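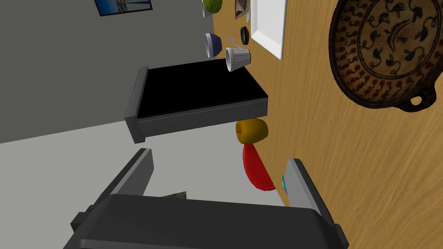 Fleron is going to have its tables measured. The town council voted in February to write to every café and restaurant with seating on Vasseur Street, asking owners to check whether their tables wobble and, where they do, to fix them with something other than a folded napkin. A wooden top in a warm honey color, the kind half the street seems to have settled on, will look fine at any angle until soup is put on it. The letter gives owners until the summer season to comply, though it does not say what will happen to those who don't.

The matter reached the council by way of Mathis Tessier, a retired surveyor who has eaten lunch on Vasseur Street most days for 6 years. His complaint ran to four pages and included a diagram. It set out the slope of the street, the state of the paving, and the loss of one bowl of onion soup, which he described as "total."

"I was told to move my chair," Tessier said. "I moved my chair. The chair had never been the problem."

Vasseur Street runs downhill toward the river and was repaved some years back in small uneven stones, chosen after a long public debate for their character. They have plenty of it. Delivery carts rattle over them from early morning, heels get stuck in them, and a table with four legs will usually find three it likes.

Café owners have so far managed with what was at hand. A short walk along the street at lunchtime turned up beer mats, a slice of cork, a paperback with its cover missing and, under a corner table at the Prerkell, a fairly recent copy of the council's own newsletter.

Dorian Royer, who runs the Prerkell, said he supported the aim of the letter and had questions about nearly everything else in it. His terrace tables stand level when they leave the storeroom, he said, and stop being level when they meet the town. He would be glad to see the council come down with a spirit level and start with the ground.

"They gave us a street like the side of a boat," he said. "Now they write to me about my furniture."

The council has set aside 2,000 euros to help. The money will go toward adjustable feet, which screw into the bottom of a table leg and can be turned by hand until the rocking stops. Owners may claim for up to 2 tables each, a limit that caused some bitterness at the meeting, where one woman asked whether customers at the third table were expected to hold on.

The feet will come from Fokatow, a hardware supplier outside town, which has lent the council a sample set. These were fitted to a table in the meeting room so members could try them out. The table did not wobble before they were fitted, and it did not wobble afterward, and the motion passed.

Not everyone on the street wants the change. Regulars at the lower end, where the slope is steepest, have long had their own way of doing things, with glasses filled to two thirds and the bread basket kept on the downhill side. A card game played there on most afternoons allows for any card that slides off the table to be picked up and put back without penalty. Players said they would have to look at the rule again.

Tessier, for his part, called the letter a good beginning. He has already sent the council a second complaint, this one three pages long, about the parasols. He was back at the Prerkell at noon the following day, at his usual place by the door, and ordered a sandwich.

Owners can pick up claim forms at the town hall between nine and noon. The counter is on the second floor, and the elevator is out of service.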